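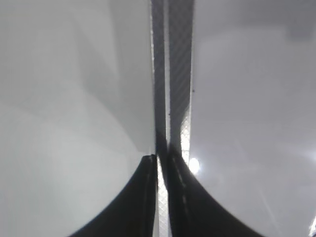
1/ Gripper finger care, the long version

A few of you asked how I look after the fingers on our small pick cell, and I promised I'd write it up, so get yourself a coffee because I do go on a bit. The gripper is the two-finger Zoretero on a Breltov arm, with the little wrist camera looking down between the fingertips. Both fingers are the soft-edged black kind, and I love them dearly, but they do like attention!

2/ First thing every morning I look through the wrist camera before I touch anything. I want the left and right fingers sitting the way I left them, and I want to see that narrow gap between them. I used to go straight in with a flashlight and a rag, and then I'd have no idea whether I was the one who had bumped something.

3/ Then the arm goes to its service position, I lock out the cell and bleed the air. Please do the lockout even for a quick wipe. My first boss, a wonderful and very loud woman, made me hang my own tag on the valve every single time, and I still hear her when I'm tempted to skip it.

4/ Wiping: lint-free cloth, a little plain soapy water, then a second cloth with just water. Go from the base of the finger up toward the tip and take your time on the inner faces. No solvent on these pads, please. I tried it once on an old set and they went slick as a fish, and we spent a whole afternoon picking parts up off the floor.

5/ While you're down there, run a fingertip (glove off for this bit) along each inner face. You're feeling for a nick or a lifted corner. I swap the pads at 4000 cycles whether they look tired or not, and I write the count on a strip of tape inside the cabinet door – old-fashioned, but the tape has never once needed a password.

6/ Every 400 cycles I check the finger screws. Ours sit at the base, and I put a paint line across each head so I can tell at a glance if one has crept. If a line doesn't match up, take the screw all the way out, clean it and start over. Just snugging it back up only gets you to the end of the shift, in my experience.

7/ Lighting deserves its own post! Pale, smooth surfaces throw a bright white spot right back at the camera, and if that spot lands next to a fingertip the vision side can get very confused about where the tip ends. I turned our Dralter ring light down from 80 percent to 63 and stuck a bit of diffuser film over it. We still get glare, mostly over on the right, but I can live with it.

8/ Camera window: dry lens tissue, one pass, new tissue, one more pass. If the picture still looks a little soft after that, leave the focus ring alone until you've checked that the bracket is tight. I have refocused a perfectly good camera on a wobbly bracket and I'd like you to learn from my lost Tuesday.

9/ Someone asked about the Leinonen cable sleeve. Yes, I still like it, and yes, it does stiffen up in the winter. Last December ours was tugging on the camera plug at full wrist rotation, so now I leave one extra hand's width of slack at the wrist and turn the joint slowly through its whole range before I hand the cell back.

10/ Last step is a slow run with nothing to pick, open and close, watching the tips come together. One of mine tends to sit a touch higher than the other after a pad change, so I loosen, nudge, tighten and look again. Then tag off, air on, and ten slow picks before full speed. If you do yours differently I'd love to hear it, especially from anyone running the longer fingers – I've got a set on order and no idea yet what I'll do about the cable.

© 2022 Maeve Sheehan | Contact | Back to top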